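Notes from the January meeting of the Irdale Supper Club, typed up by me (Tahira Malik) from the back of an envelope, so if I've put your words in someone else's mouth, shout and I'll fix it before the next one.

We got going at 6, or a bit after, once everybody had found a chair and a drink. Last meeting's minutes were read out and agreed, apart from the line about the soup, which I've now taken out (sorry!). Two apologies for absence, both down to colds.

**The spring supper**

Most of the evening went on this. We're agreed on a long-table supper again, everybody sharing dishes, and we're agreed on dumplings as the main event. After that it got lively. One half of the room wants potato dumplings with sheep's cheese, the other half wants the plum ones, and I said why not both, which went down better than I expected. The Čierny recipe will be the starting point for the potato ones – it's the one in the green binder, with the flour measured in cups that don't match any cup I own.

The plan is to make 500 in all and freeze them ahead. I still think that's a lot of dumplings, and I said so, but we ran out last year and I remember the faces. We'll have two making sessions, both starting at 4, and the sign-up sheet is inside the pantry door. Please bring your own apron and a rolling pin if you have a decent one.

There was a long side conversation about rolling dough on stone versus wood. I'm a stone person. It stays cooler and the dough doesn't drag, and you can scrape it clean in a minute. The wood people were not moved at all.
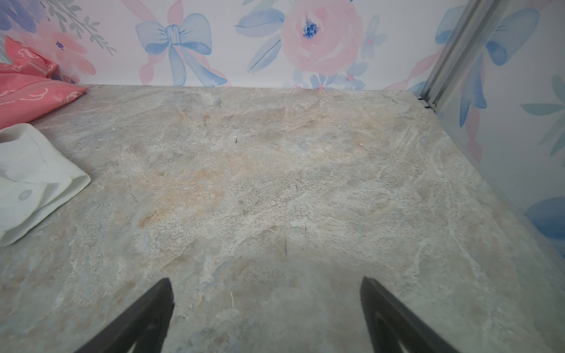 **Kitchen and equipment**

The big steamer is going back to Protedum to have its lid looked at. We had a quote, we grumbled, we said yes. Until it's back we'll borrow the one from the church hall, and somebody needs to pick it up in a car with a proper trunk (mine won't do, I've tried).

Please put the good knives back in the block. I know I bring this up every time – I'll stop when I stop finding them in the drawer with the corkscrews.

**Money**

We're fine, is the short version. Dues stay the same. We talked about buying cheese through Roramus in bulk and splitting the cost, and most of us liked the idea, but we'd like a price in writing before anybody orders. I'll call them.

**Anything else**

A request for more vegetarian dishes, warmly agreed. A request for less singing during cleanup, not agreed. The recipe booklet has stalled again and needs someone to type up the desserts, so if your handwriting is the problem, you know who you are and I'd love your help!

Next meeting is in my kitchen, same time. Bring your plum suggestions and your own mug.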